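From the Back Bench: Teaching the Arm to Stand a Peg Up
Bivville Makers' Newsletter
Jun 2, 2025

Those of you who came by in November will remember the arm mostly as the thing that knocked over Arif Rathnayake's tea, so I am very happy to report that it has been having a much better spring. Arif and I have been spending our evenings teaching it the peg job, and several of you have asked how that works and whether you could have a turn (yes, please, and more on that further down).

The peg job is simple to say. Pick up a round brown peg, carry it over to the mark, set it down on its end, let go, and back away without tipping it. I have probably done that ten thousand times in my life with chess pieces and spice jars and never given it a thought, and then I took hold of the arm for the first time and found I had no idea how I did it!

There are two ways to show it. The first is by hand. You put the arm in its loose mode, take it by the wrist, and walk it through the whole thing while it remembers where it has been. I love this way, it's a bit like leading a very patient partner around a dance floor, but you do have to keep your elbow out of the wrist camera's view, and I have a lot of elbow. The second is with the remote controller, where you sit at the side table and drive from there, watching the wrist camera on the screen. Arif is much better at it than I am. He grew up on video games and I grew up on embroidery, and I would have said embroidery would be the more useful, but so far it has not been.

We count every full run, good or bad, because the learning program we feed them to (it's called Silasell, and it runs on the old desktop under the stairs) wants plenty of them and wants them varied. We are at 134 now and hoping to reach 200 before we ask it to try anything on its own again. Please don't throw out a run just because you wobbled in the middle and then fixed it. Those are useful, and Arif gets quite worked up if he finds one missing. The ones to throw out are where somebody forgot to start the recording from the home position, and I am sorry to say that most of those have been mine.

If there's one piece of advice I'd pass along, it is to slow right down for the last little bit before the peg meets the table. The first evening I pushed down until I was sure, and the arm learned to push down until it was sure too, and we had to take a whole batch out. Come in gently, stop, open the fingers evenly, and then go straight up. Straight up! If you drift sideways as you leave, the peg comes along with you for a little way and then it's over on its side and rolling toward the stairs.

We have tried a high hold and a low hold, and I've come around to the high one, with the fingers on the upper part of the peg and plenty left below them, so you can judge the bottom edge against the table on the screen. 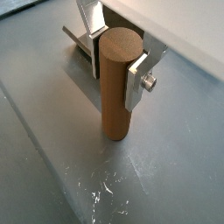 BENCH NOTES

The high hold, with the peg upright between the metal fingers. If you are driving from the side table, watch the lower end of the peg and try not to let the white scuffs on the gray top draw your eye.

Sessions need 2 people, one to drive and one to reset the peg, and we stop at 10 sharp so I can lock up. New drivers are very welcome and there is usually cake. Leave your name on the sheet by the door or catch either of us at the bench.

Wanda Zawadzka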